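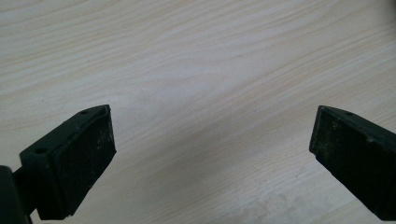 How often are the Paltix finger pads cleaned? Every Friday, and after any drop.

1. Open the jaws fully.

2. Route each cable straight down, clear of the jaws — no loops at the wrist.
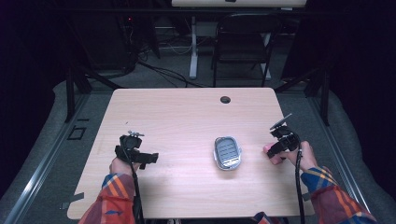

3. Wipe both pads with a lint-free cloth.

CAUTION: No solvent on rubber.
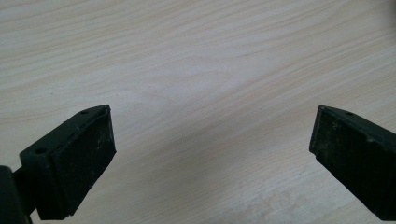
Pad replacement uses Vachon kit 884. Gray specks on the rubber, as on these two pads, call for a wipe first. Replace a pad only if its edge lifts.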